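Home Threads Travel Wellness About Log in

We use cookies to remember your settings. Accept Manage

Rahel Stöckli
March

Back from 6 nights at the Drosik, a fasting hotel above the lake. A few people asked what it's like, so I'll put it all in one thread.

You see a doctor on the first morning. Mine was Cyrill Fuchs. He took blood, pressed on my stomach for a long time and asked when I last went a day without coffee. I couldn't remember.

Meals: broth at noon, broth at 6. Breakfast is a slice of dry spelt bread, and you're told to chew every bite 44 times. It takes most of an hour. No talking and no phones at the table.

Day two was the worst. Headache from morning until I went to bed. The nurse, Marlies Oberholzer, said it was the coffee and gave me a hot liver wrap. The headache was gone by the next afternoon.

Rooms are plain. Single bed, desk, kettle, a balcony just big enough for a chair. Mine looked over the parking lot. Lake view is 100 francs more per night and I didn't pay it.
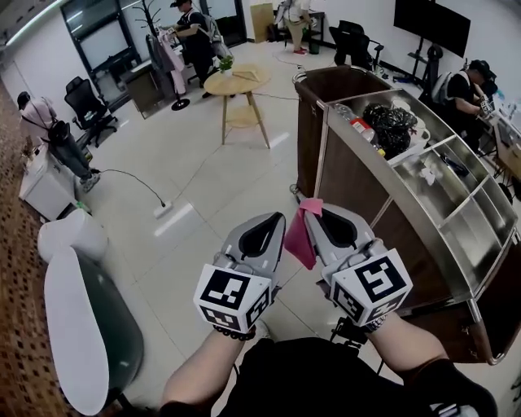
Steel trolley on the white tiles.

Treatments included in my rate: 4 massages, a salt bath each evening, and the cold plunge if your doctor signs off. Mine did. I went in twice and that was enough for me.

The massages were with Stepan Boiko. Strong hands, very little small talk. Book the early slot if you can. After lunch the heating in those rooms is too high.

Extras add up. The vitamin drip, the body scan and the sleep class all cost more, and they get mentioned at every appointment. I said yes to the scan and would skip it next time.

Bring: warm socks, a robe you like (theirs are short), a thick book and slip-on shoes. The Wi-Fi is only good in the lobby.

Getting there: train, then the Dremby bus. On Sunday it stops running at 5 pm. I missed the last one and had to take a cab.

Would I go back? Yes, but for fewer nights, and I'd quit coffee the week before.

Someone asked about weight. I didn't check before I left home, so I have no number for you.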